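Upright freezer frosting up and beeping at night: my running log

November
Posted by coltham_garage

Okay, starting this log so I stop scribbling on the backs of envelopes. The freezer is a Nullden upright, frost free, and it lives in the garage. Ticket is open with Vakeler (they handle the warranty for the store I bought it from) and their first reply asked me to "describe the issue in as much detail as possible," so they asked for it!

The problem: high temp alarm goes off at night, usually between 2 and 4 a.m. Display says 19 F when I get out there, when it should say 0. By breakfast it's back to 0 like nothing happened. Also there's frost on the back wall, thick and feathery, mostly behind the second shelf.

First thing I tried was the door seal. I did the dollar bill test all the way around and it gripped everywhere except the bottom corner on the hinge side, where the bill slid right out. Washed the gasket with warm soapy water, dried it, warmed that corner with a hair dryer and pushed it back into shape. Bill grips now. Felt very pleased with myself.

Alarm went off again at 2:40 a.m.

Second try, Vakeler told me to unplug it for 24 hours with the door open. So everything went into coolers and my neighbor's chest freezer, and I put towels down, and I still had a puddle halfway to the water heater. Plugged it back in, took most of the day to get cold. Quiet for nine nights. I wrote to them saying we could close the ticket. Do not do this, by the way, they close it very fast and then you get a new number and have to tell the whole thing again from the top.

Night ten, beeping.

Third try was my own idea. I got a cheap Gebru thermometer, the kind with a probe on a wire, and ran it in to the middle shelf. It logs a reading every few minutes, so after a while I had more than 3,000 readings and a very bumpy graph. The bumps are the defrost cycle, I think. The temperature climbs, the heater shuts off, and then it ought to come back down pretty quick. Mine just sits up there for ages. I also put a second thermometer on the garage wall and it read 42 F at the time of the worst alarm, which the manual says is still inside the allowed range, though only just.

Sent all that in. The answer came back from a different tech, who wanted to know how I load it. And, well, fair. I had a stack of soup tubs and a turkey jammed right up against the back vent. They said to leave a gap of a couple of inches and to keep things off the vent completely.

So I redid the whole freezer. Tubs are out. Soup, chili, stock, berries and bread crumbs all go in clear zipper bags now, squeezed out and frozen lying down on a cookie sheet, then filed upright in a bin like records. It takes up so much less room, and I can pull the entire bin out if I need to look at the back wall.

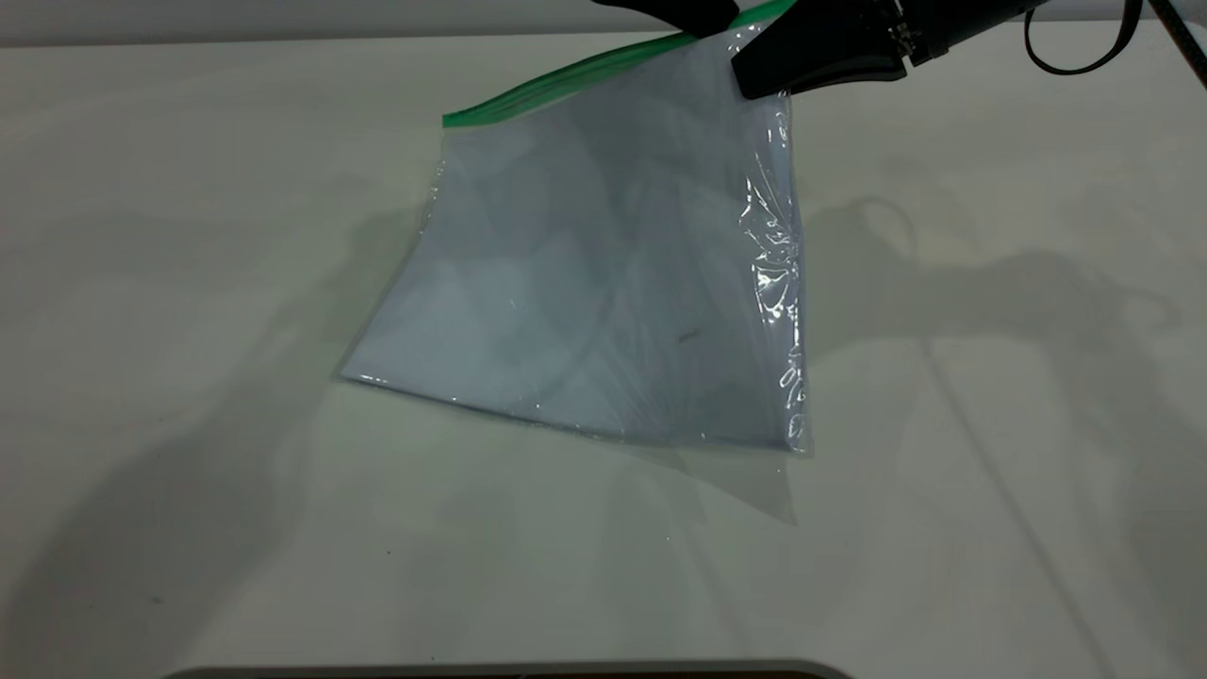
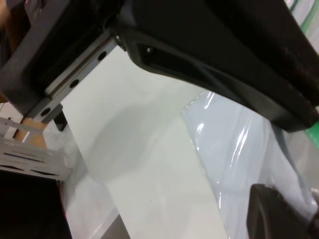

The graph got better after that but it didn't get good. The bump still lasted too long, maybe half as long as before, and the frost came back behind the second shelf and noplace else. I took a photo of it with a ruler for scale and sent it in on the new ticket.

Vakeler now thinks it's the evaporator fan, either dragging on ice or on its way out. That would fit with the noise. I forgot to put the noise in the first ticket! It's a sort of chirp, every few seconds, and it stops when I open the door. The part is covered but the visit isn't unless the fan really is bad, and then it's $150 for the call. I said yes anyway.

Where it stands:
Door seal: passes the bill test in all corners
Vent: clear
Temp right now: 1 F
Fan: chirping
Ticket: open (the second one)

Appointment window is 8 to noon. I'll add what they find.

Comments

mudroom_mike
Mine chirped just like that and it was the fan. Ice had built up around the blades. Did they have you check the drain? If it's plugged, the ice comes right back.

coltham_garage
No, they haven't mentioned the drain. Adding it to my list for the visit, thanks!

peasandcarrots
What do you label the bags with? My marker rubs off every time.

coltham_garage
I write on them before I fill them. After that I can't get anything to stick either.

gasketgal
Check that it's leaning back a hair. My garage floor slopes toward the door and so did the freezer, and it never quite swung shut by itself.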